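Week 2 - Small appliances: the benchtop toaster oven
Course notes, Home Maintenance, Rurnow campus
Tutor: Jana Strobel

Unplug the oven and let it cool before you start. Wipe down the bench and clear a space in front big enough for the door to come all the way down.

Most of the dirt is in three places: the glass, the strip under the opening, and the back wall. Dimpled back panels hold grease between the bumps and need a soft brush. Take the rack out first and soak it.

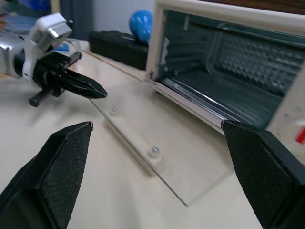

Open the door fully before cleaning the glass, but don't lean on it. The hinges are light and a bent one will leave a gap at the top. Check the screws that hold the handle while you're there. If one turns freely, nip it up by hand - a power driver will crack a plastic handle.

Never spray cleaner into the cavity. Put it on the cloth, keep it off the elements, and wipe the control panel with a damp cloth only. Scourers take the printing off.

For the worksheet, write up one oven from home, 300 words. Colour photos are fine. Hand in to Jana or Anneliese Stöcker at the start of week 3.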